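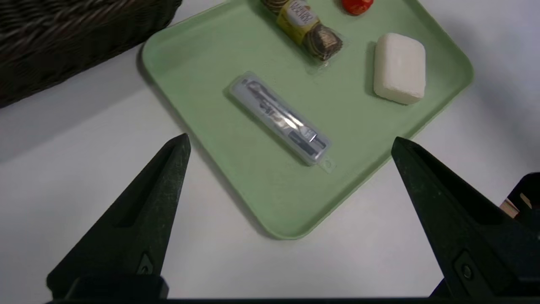

Según Blagoje Mujić, la pregunta de si las máquinas saben ya hacer las tareas de la casa está mal planteada desde el principio, porque se responde de una manera para la vajilla, de otra para la ropa y de otra muy distinta para todo lo que va quedando encima de una mesa al final del día. Conviene empezar por su advertencia, que luego han repetido muchos, antes de entrar en la materia propiamente dicha.

La **automatización de las tareas domésticas y de taller** es el conjunto de técnicas con las que se intenta que una máquina realice, sin ayuda o con muy poca, labores manuales corrientes: recoger, ordenar, clasificar, limpiar, doblar, empaquetar, servir. Se distingue de la automatización industrial clásica en que los objetos no llegan siempre iguales, ni en el mismo sitio, ni de uno en uno. También se distingue del electrodoméstico tradicional, que resuelve una parte muy concreta del trabajo (el lavado, el secado, la cocción) y deja a la persona todo lo que hay antes y después, que suele ser bastante más de lo que uno recuerda cuando compra el aparato.

## Delimitación del concepto

En español se habla indistintamente de *robótica doméstica*, *robótica de servicio* y *manipulación en entornos no estructurados*. El último nombre es el más preciso y también el menos simpático, y por eso apenas sale de los artículos técnicos. Se refiere a cualquier lugar que no se haya preparado expresamente para la máquina: una cocina, un dormitorio, el banco de trabajo de un taller pequeño donde las herramientas vuelven a su sitio cuando alguien se acuerda.

Quedan fuera del concepto, al menos en el uso habitual, los brazos que sueldan o pintan en una cadena de montaje. Los aspiradores autónomos ocupan un lugar intermedio: se mueven por una casa de verdad, con sus alfombras y sus patas de silla, pero no cogen nada, y coger es precisamente donde empiezan las complicaciones.

## La dificultad de coger cosas

Una persona recoge una bandeja sin pensar en ella. Al ver unos cubiertos en su blíster transparente, una pastilla de jabón y unos bombones envueltos, sabe por dónde agarrar cada cosa, cuánto apretar y qué hacer después, y todo ello mientras habla de otro asunto. Para una pinza de dos dedos, en cambio, esos mismos objetos plantean problemas que tienen muy poco que ver entre sí.

### Envases transparentes

El plástico transparente es uno de los viejos enemigos de la visión artificial. Muchas cámaras de profundidad miden mal las superficies que dejan pasar la luz y peor todavía las que la devuelven en forma de reflejo, de manera que el sistema puede «ver» el tenedor y no enterarse de la carcasa que lo rodea. La pinza baja entonces hasta una altura equivocada y empuja el envase. Una solución frecuente consiste en aprender la forma completa del paquete a partir de muchas imágenes; otra, más humilde, en bajar despacio y fiarse del contacto.

### Objetos lisos y redondeados

El jabón tiene una geometría amable y un comportamiento que no lo es tanto. Seco se sujeta con facilidad. Húmedo exige una fuerza repartida y unos dedos con buen agarre, y como la humedad no siempre se distingue con una cámara, los sistemas más prudentes levantan la pieza unos milímetros, comprueban si resbala y solo entonces siguen adelante. Es más o menos lo que hace cualquiera en la ducha, aunque a nosotros nos lleve un instante.

### Alimentos y envoltorios delicados

Los bombones, la fruta blanda o el pan obligan a limitar la presión. Aquí hay que agradecer mucho a las pinzas con control de fuerza, que se detienen al notar resistencia. El inconveniente es que un envoltorio flexible cede antes que su contenido, y la máquina no siempre sabe cuál de los dos está tocando.

## Decidir dónde va cada cosa

Supongamos resuelto el agarre, que es mucho suponer. Queda la parte que las familias llevan siglos discutiendo: dónde se guarda. El jabón va al baño salvo que sea el de la cocina, los cubiertos nuevos al cajón salvo que sean un regalo, y los bombones a donde no los encuentren los niños. Son normas que no están escritas en ninguna parte y que cambian de una puerta a la siguiente.

Los modelos que combinan imagen y lenguaje han mejorado bastante el punto de partida, en el sentido de que proponen un destino razonable para casi cualquier objeto común. Siguen necesitando, eso sí, que alguien les explique las costumbres del lugar, y que tengan la paciencia de preguntar cuando dudan sin llegar a preguntarlo todo.

## Ensayos en casas y talleres

El ensayo de Skaneck, que suele citarse en este campo, reunió 1000 intentos de recogida de mesa repartidos en 26 viviendas. Sus autores concluyeron que los fallos se concentraban en los envases brillantes y en los objetos que se tocaban unos a otros, y que el sistema perdía más tiempo decidiendo que moviéndose.

El taller de Davomell siguió un camino diferente. Se eligieron 17 artículos de uso corriente y una sola tarea, la de pasarlos de una bandeja a su caja de envío, con hasta 7 artículos por bandeja. Al acotar tanto el trabajo, la máquina pudo mantenerse en servicio durante la jornada con una persona que atendía los atascos de varios puestos a la vez. Manole, dedicado a la ropa de hogar, obtuvo resultados más modestos: las toallas se doblaban con cierta dignidad y las sábanas bajeras, como en todas partes, se resistían.

## Casa y taller comparados

| Aspecto | Vivienda | Taller o almacén |
|---|---|---|
| Variedad de objetos | Muy alta y sin catálogo | Conocida de antemano |
| Iluminación | Cambia con la hora | Se puede fijar |
| Tolerancia a la lentitud | Alta si no estorba | Baja |
| Consecuencia de un error | Un plato roto, un susto | Una parada o una devolución |
| Ayuda disponible | Quien viva allí | Personal formado |

De la tabla se desprende por qué los talleres han ido por delante. La lentitud, que en una empresa es un defecto grave, molesta menos en casa: a casi todo el mundo le da igual que la mesa tarde una hora en quedar recogida si al volver está recogida.

## Críticas

La objeción más repetida es la del precio, seguida muy de cerca por la de la privacidad, pues una máquina que ordena un hogar necesita mirarlo con bastante detalle. Nemeck, cuya guía de evaluación se revisa cada mes de febrero, recomienda desconfiar de las demostraciones que no indiquen cuántas veces se repitió la prueba ni si hubo una persona manejando los brazos a distancia. También pide que se cuente como trabajo humano el tiempo empleado en preparar la habitación.

Mujić sostiene, por su parte, que las tareas deberían valorarse enteras, desde que alguien deja algo sobre la mesa hasta que otra persona lo encuentra donde esperaba encontrarlo.

## Véase también

- Pinza robótica
- Visión artificial
- Teleoperación
- Economía doméstica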